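Watstead Kitchen Counters: data card

Version of May. Maintained by Beatriz Peixoto.

What is in this collection

This is a collection of pictures of home kitchens, with a table of notes about the things that stand on the counter and near the stove. It contains 2,098 pictures from 33 kitchens. The kitchens are small, and they are in daily use. We asked the households to leave everything in its usual place, so the bottles, lids and boards are where the cook keeps them.

The collection began as a part of the Zollthorpe storage study, which wanted to know how people arrange a short counter. Later we found that the notes are useful also for people who plan kitchens or write about cooking at home.

How the notes are written

Each picture has one row in counters.csv. The columns are:

kitchen_id: number of the kitchen, from 1 to 33
stove: gas, electric or other
on_stove: pots and pans that are on a burner
covered: yes, no, or unclear
near_stove: bottles, boards and small appliances
above_stove: hood, cabinet, shelf or open wall
remark: free text, may be empty

We write only what can be seen. If a pan has a lid, we write "covered: yes", but we do not guess the food inside. For a bottle we write the color of the cap and label when the name is not easy to read. In 178 rows the remark says "check again", and these rows should be used with care.

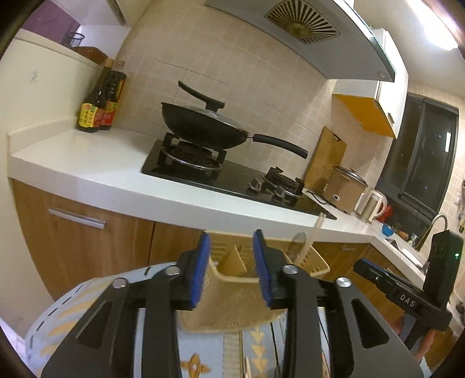
Gas cooktop with a covered wok on the left burner. Sauce bottles at one end of the counter, cutting board and rice cooker past the other side of the stove.

For a kitchen like this one, the row has "wok" in on_stove and "yes" in covered. The free burner is not noted separately. The cutting board and the rice cooker both go in near_stove, also when they stand under a wall cabinet and not directly beside the flame. The sauce bottles go in the same column. Things on a ledge or in an opening of the wall are written in the remark.

Known problems

The words "pot" and "pan" were not used in the same way by all writers. I corrected 85 rows by hand, but I am sure that some mistakes remain.

Kitchens with gas are more frequent than the others. Ovens and refrigerators are rarely noted, as the work was about the counter.

Changes

The old column "sauces" was joined with near_stove. Kitchen 12 was numbered two times in the first version and this is now repaired.

Corrections are welcome. Please send the kitchen number and the row together, I read the messages on Monday.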